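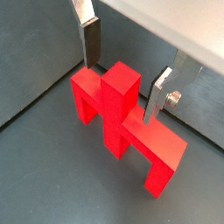

Kinesthetic teaching is a method of robot programming in which a person moves the arm by hand through a task while the controller records joint positions, gripper opening and, in most systems, camera images. It is one of two common forms of robot demonstration, the other being teleoperation, in which the operator drives the arm from a distance. Both are used for handling parts with irregular outlines, where grasp points are hard to specify in advance. A blocky red 3D-printed piece with a central column and an arm on either side, for instance, can be approached in several ways, and a wrist camera records where the two metal fingers meet it. The demonstrator's choice of contact point becomes part of the training data.

Recording by hand

The arm is placed in a gravity-compensated mode so that it can be pushed with little force. The operator holds the wrist or the last link and keeps both hands out of the camera's view where possible. Joint friction limits the accuracy of slow movements, and small parts are often recorded at reduced speed. The method needs no extra input device, but it is tiring over long sessions.

Remote control

In teleoperation the operator uses a handheld controller, a 3D mouse or a smaller leader arm with matching joints. The Padunine leader arm, developed by Negin Hashemi at Prercombe, copies the joint layout of the follower and returns gripper force through the trigger. Delay between the two arms is the main source of error - operators tend to overshoot and then correct, and the corrections are recorded with the rest.

Data sets

The Flulus collection, compiled by Saranya Sundaram, contains 2098 demonstrations of grasping and placing printed parts. Of these, 695 were recorded by hand and the remainder by remote control. Failed attempts are kept and labeled separately. A later set, Ruddock, holds more than 1000 demonstrations, all teleoperated.

See also: imitation learning, teach pendant, haptic feedback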